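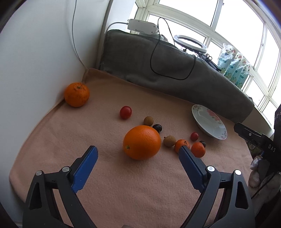 Figure 4. Fruit laid out on the blanket, bowl to the right.

Section 5: Setting out and plating the fruit
By Chidubem Nwosu
2 July 2025

This section covers the fruit tray in the Kvam table activity pack. Read Section 4 (Covering the surface) first. The steps are the same for the Lindow pack, except that Lindow has no pears.

5.1 Before you start

1. Choose a low surface with one side against a wall. Fruit rolls, and the wall stops it on that side.
2. Spread the fleece blanket with the soft side up. Smooth out large folds. Small wrinkles can stay – they keep round fruit in place.
3. Wash the fruit and dry it with a towel.
4. Check each piece for splits or soft spots. Scuffs and brown marks on an orange peel are fine.

CAUTION: Grapes, cherry tomatoes and longans are a choking hazard for young children. Do not leave the tray unattended.

5.2 Setting out

1. Put the large oranges down first, well apart.
2. Add the mandarins. They may touch each other.
3. Place the small fruit in the gaps, mixing the colors.
4. Set the dish at one side of the blanket, face up and empty.

NOTE: The pack may come with a shallow bowl or a flat-bottomed plate. Either one can be used. Hand wash both, as the flower pattern fades in a dishwasher.

5.3 Filling the dish

1. Move the largest orange first and set it toward one side.
2. Place the tangerines next to it, close enough to touch. This keeps all three from rolling.
3. Leave any stems on.
4. Bring over the small fruit last, one piece at a time. Hold it by the sides and lower it. Do not drop it from above the rim.

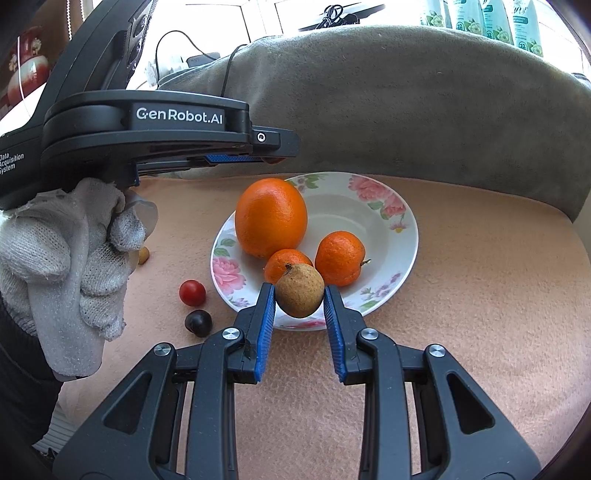
Figure 5. Orange and tangerines on the plate, with a small brown pear in front.

5. If a piece rolls off the blanket, wipe it and put it back where it started.

NOTE: Pears bruise sooner than citrus. Use light pressure and keep the stem clear of the other fruit.

CAUTION: Do not stack fruit above the rim. The dish can tip on soft fabric.

5.4 Clearing away

1. Lift the dish with both hands and carry it to the counter before you touch the blanket.
2. Collect the fruit that is left. Small dark grapes and plums like to hide in the folds.
3. Shake out the blanket and wash it on cold if there is juice on it. Do not iron.
4. Store citrus in the Karnitz crate with the lid off. Refrigerate cut or split fruit, or throw it out.

For replacement dishes and blankets, see the Oltbridge parts list in Section 8.

Last updated: 2 weeks ago

This site uses cookies to remember your settings. Accept | Manage preferences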